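The Town That Drinks From a Truck

Stundmont sits on top of a large lake of groundwater and has not been able to drink it for 11 years. The quarry above town says it is sorry to hear that.

Despina Moschos keeps her drinking water in the hall closet, behind the coats. The jugs arrive on a county truck, and she has learned to lift them with her knees. What comes out of her tap is good for flushing, mopping and, according to a leaflet the county sent in August, "limited ornamental use."

"I asked them what that meant," she says. "They said a fountain. I live in a duplex."

Her street runs downhill from the Zornudwood quarry, which has been taking gravel and, more lately, copper ore out of the ridge since before she was born. The first families on the street noticed the taste. Then the kettles went green. Then the county tested 36 wells and closed 22 of them, and the owners got a letter that used the word "elevated" four times and the word "arsenic" once, on the back.

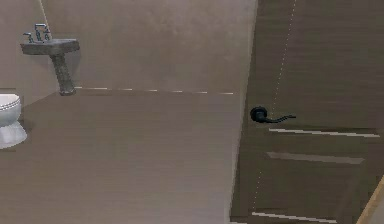 A pedestal sink and a partly open door, in a rendered bathroom.

The quarry belongs to Manolakis, a company whose office in Stundmont is open until three in the afternoon and has a very nice fern. Its position is that arsenic occurs naturally in the ridge, and this is true. It had been occurring naturally, and quietly, inside solid rock until someone began blasting the rock.

Manolakis did pay for a study. The study ran to several hundred pages and recommended a second study. The second one is under way, I was told, and residents are welcome to read it when it is finished, at the office, before three.

Meanwhile there is the matter of the pipe. In theory Stundmont could be hooked up to the reservoir at Kakau, 18 miles east, where the water is clean and the bass fishing is excellent. The pipe has been promised by every county board I could find minutes for. It has been surveyed twice. A short section of it exists, in a field, under a tarp -- the farmer who owns the field would like it moved.

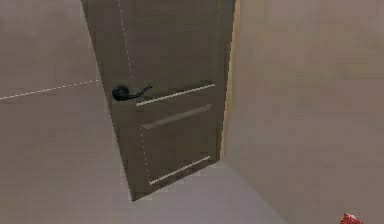 Closed interior door with a black lever handle (computer rendering).

The people who live with all this have become experts against their will. At the diner I heard two men in feed caps argue over parts per billion the way other towns argue over quarterbacks. Moschos carries a folder of lab results to every hearing and has been asked, politely, to stop reading them aloud.

She grew up drinking from the creek. Her mother washed beans in it. Her own kids, now grown and living in places with ordinary faucets, still rinse their toothbrushes from a cup when they visit, out of habit, and then look embarrassed.

The jobs complicate things, as jobs do. Her brother drove a loader at Zornudwood until his back quit. Half the street has drawn a Manolakis paycheck at some point, and the company sponsors the Little League team, whose players drink from bottles with the Manolakis logo on them. The water inside comes from Kakau.

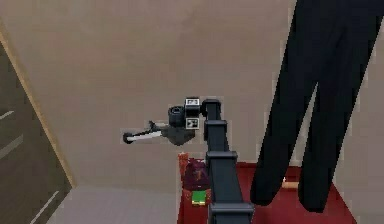

What the Permit Says

The quarry's permit is up for renewal, and the company has asked to dig deeper. The application allows that there may be "temporary changes in groundwater character." I asked the county how long temporary was. A patient woman in the permits office looked it up for me and reported that the term was not defined.

The hearing will be held in the school gym. Moschos has already put in for a speaking slot, three minutes, and she has been timing herself in the kitchen with the folder open on the counter. She is running a little over. She plans to cut the part about the fountain.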